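4.2 Equipment selection and cost planning
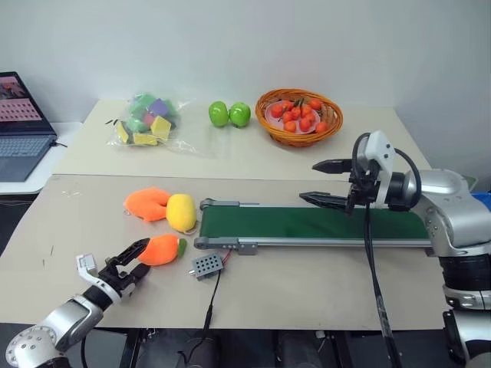

The budget for the sorting cell was fixed before the task set was final, so equipment was ranked by how many planned tasks would be lost if an item were dropped. Arms came first, then grippers, then the conveyor, and last the small goods that fill the tables. The approach follows the one used at the Corrigan site, with one change: spare parts were priced as part of each item and not as a separate reserve.

Two arm packages were compared. The Stesero package had the lower purchase price but required a service contract from the first year. The Nidano package cost 22 percent more and included the controllers, mounting hardware and one set of replacement fingers. Over the planned life of the cell the difference fell to 2 percent, which is smaller than our uncertainty about repair costs. Delivery time then decided the matter, and the Nidano package was ordered.

The conveyor was treated as a consumable. A short belt with its own control box can be replaced without changes to the rest of the cell, and a longer unit would have needed a deeper table and a new guard layout. We budgeted for one full replacement of the belt. Cabling was underpriced in the first draft of the plan – the quote covered power and signal lines but left out strain relief and the longer runs from the wrists to the floor.

Manipulated objects took up a small share of the total. Plush fruit, foam cubes and household containers such as baskets and plates (Figure 3) are cheap, easy to reorder and unlikely to damage a finger when a grasp is poorly planned. Each type was ordered in duplicate.

Figure 3. Two-arm cell with belt conveyor, plush fruit on the front table and further objects on the table behind.

Labor was the largest item left out of the vendor quotes. Setup and calibration were planned at 31 hours per cell, and the Visstead plan had allowed more than 50 for a similar layout. The gap comes mainly from the mounting hardware, which Visstead built in house. Prices in this section are those quoted on June 14, 2025, and exclude tax and freight. A second cell is planned for July under the same limits, with the conveyor line carried over unchanged.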